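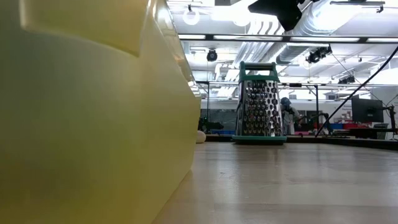 Page 428
Zekura two-arm table kit, set-up, rev. 5/9/22

4. Clear the middle of the table. Grater at the back, clear of both arms.
5. Check arm cables. Need slack at the wrist, no pinching at the base plate. Caution: power off frist.
6. Open the right gripper.
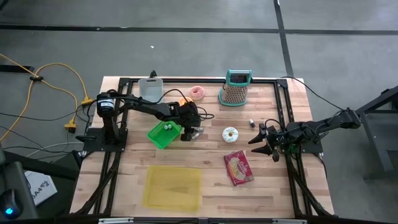 7. Run the reach test, program 1357. Arms move slow, up to 2267 steps. Hands out of the frame untill it stops.
Note: error 1584 = base plate bolts. Retighten, start over at 5. Still there, ask Magdolna Fülöp, Josbridge office.

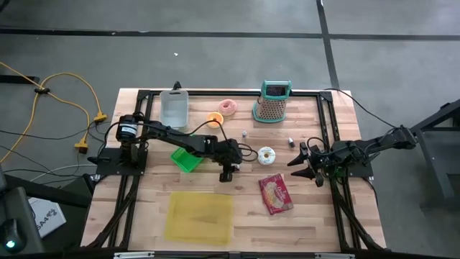
Fig. 3. Both arms over the table, right gripper open.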